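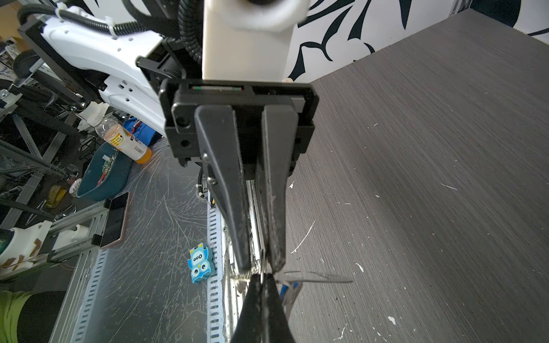

4. Fitting and checking the fingers

Do section 3 first. Arm must be homed, E-stop within reach of whoever is NOT typing.

1. Power off at the wall. Wait 60 seconds.
2. Slide finger pair onto the bracket, long taper pointing down. Hand tight only.
3. Check both tips meet. If one sits higher, loosen, push up, try again.
4. Power on. Open Grakside, load the club profile (Pislow, not Pislow_old).
5. Set grip force to 2. Leave it there untill you've done a few clean picks.
6. Close on nothing first, then on something soft. Fibre or tassel stuff is fine but go slow, thin strands slip out.
7. Lift, hold for 7 seconds, lower, open.

Note: strands caught at the tips? Open fully, stop the arm, pull them out by hand. Don't shake them off with the joystick.

Note: scuffed tips still OK to use. Chipped or bent ones go to Otakar.

CAUTION: sleeves rolled up, long hair tied back. Fingers out of the gap whenever the power is on.

CAUTION: keep drinks away from teh arm. Lid on is not enough.

Cycle counter over 3000? Swap the pads before the Plelwood heat and write it in the log. Log questions to Jiahui Qian.

Next: section 5, two arm handover.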